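Bruit sous le casque moto : jeu de mesures Suvari

Version publiée le 21 octobre 2026
Responsable : Humaira Farooqui
Mesures sur route : Desmond Yazzie, Keisha Schumacher

Contenu

Ce dépôt contient 366 enregistrements du bruit que le pilote entend à l'intérieur de son casque, à différentes vitesses et avec différentes bulles. Chaque enregistrement dure 40 secondes. Les fichiers son sont au format WAV, un dossier par casque, et un tableau CSV donne pour chaque fichier les conditions de la mesure.

Nous avons commencé ce travail parce que les avis que l'on lit sur les forums sont très difficiles à comparer. Un pilote grand, sur une moto sans protection, et un pilote petit, derrière une grande bulle, ne parlent pas du même bruit, même s'ils portent le même modèle.
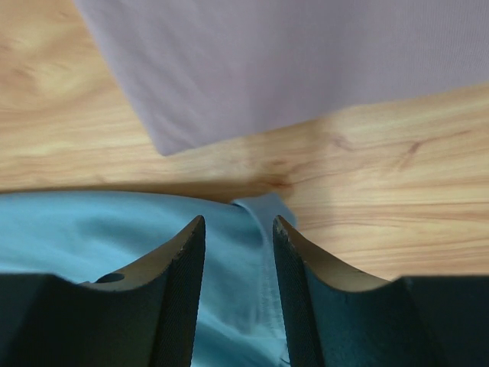

Faut-il porter des bouchons d'oreilles même avec un casque réputé silencieux ?
Nous le conseillons pour tout trajet sur voie rapide. Le bruit du vent passe aussi par le bas du casque, et la mousse intérieure ne l'arrête que très peu.

Organisation des fichiers

casques/ : les sons, classés par code de casque (C1 à C6)
conditions.csv : une ligne par enregistrement
taille_pilotes.csv : taille du pilote et tour de tête, sans le nom
notes/ : remarques écrites par les pilotes après la sortie

Colonnes de conditions.csv

id : numéro de l'enregistrement
casque : code du casque
moto : Larken ou Mercado
bulle : basse, haute ou absente
vitesse : vitesse au GPS, en km/h
vent : estimation du pilote (faible, moyen, fort)
tour_de_cou : oui / non
ecran : fermé, premier cran ou ouvert

La colonne « vent » est la moins fiable. Desmond et Keisha n'ont pas la même idée d'un vent moyen, et je n'ai pas voulu corriger leurs réponses après coup. Si vous avez besoin de conditions stables, gardez seulement les lignes marquées « faible ».

Méthode

Deux petits micros sont fixés dans le casque, près de l'entrée de chaque oreille. Le fil sort par la nuque et rejoint un enregistreur Stosbridge placé dans la poche intérieure du blouson. Le gain est réglé une fois avant le départ et il ne change plus pendant la sortie.

Pour le fil, il faut faire attention. S'il appuie contre le coussin de joue, on entend un frottement

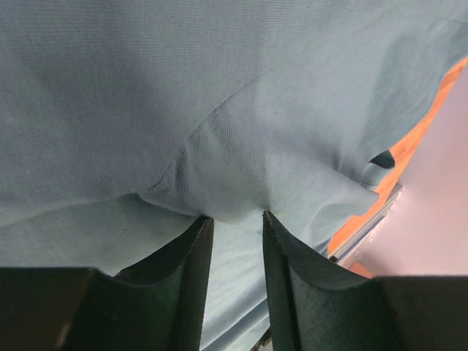

assez régulier, que l'on peut confondre avec une turbulence. Nous avons retiré tous les enregistrements où ce défaut était clair. Dans trois fichiers du casque C4 le doute reste, ils portent la mention « frottement ? » dans les notes.

Les mesures ont été faites sur la même portion de route, dans les deux sens. Les sorties de septembre ont eu lieu avec un revêtement neuf sur une partie du trajet, donc le bruit de roulement y est un peu plus bas. Je ne crois pas que cela change le classement des casques, mais je préfère l'écrire.

Limites connues

Le jeu ne contient que des casques intégraux et modulables, aucun jet. Les deux pilotes ont une forme de tête assez proche, plutôt ovale. Une personne qui a la tête plus ronde obtiendra peut-être un autre résultat, car l'espace autour des joues change beaucoup le bruit. Les sons ne sont pas pondérés : si vous voulez des dB(A), il faut appliquer le filtre vous-même.

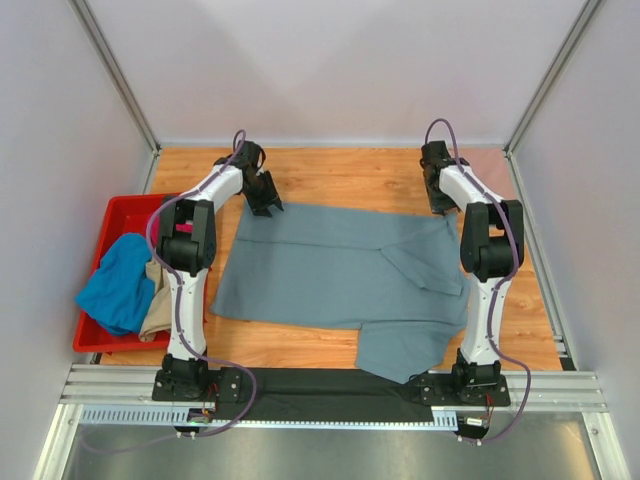 Peut-on utiliser ces données pour choisir un casque à acheter ?
Elles servent surtout à comprendre l'effet de la bulle et de la position du pilote. Pour un achat, l'essai en magasin et la bonne taille restent plus importants.

Licence et contact

Les données sont libres pour un usage non commercial, avec citation du projet Suvari. Pour signaler une erreur, merci d'indiquer l'identifiant de l'enregistrement et le code du casque. Esperanza Dvorak relit les corrections avant chaque nouvelle version. Le script de découpage des sons a été écrit par Demetrius Crenshaw ; il se trouve dans un dépôt séparé et demande encore un peu de nettoyage.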